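Home | News | Features | Circuits | Results | Subscribe

The Long Straight at Fostness

5 January 2018

The Fostness circuit will open its season in spring with a new surface, a shorter pit lane and, for the first time, a full grid of 30 cars.

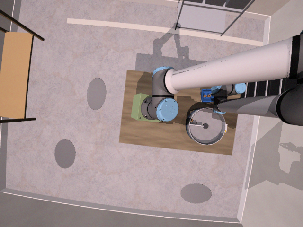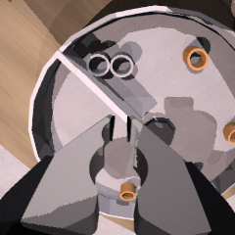
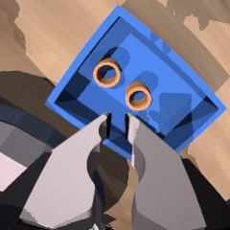 The decision to resurface was taken in October, after drivers had complained for several seasons about the bumps on the approach to Lu corner. Vallier, which has entered cars in the Nasevia Trophy since the series began, had asked for the work to be done in full. The circuit's owners had preferred to patch the worst sections and leave the rest for another year.

The new pit lane is the more disputed change. Teams will spend less time at low speed, and a late stop will cost almost 6 seconds less than before. Smaller entrants fear that this favours those with the best-drilled crews — a fair concern in a series where last season's title was settled by 2 points.

The opening race will be run over 117 laps. Practice times will be published each evening, and the stewards will review the pit lane rules after the second round.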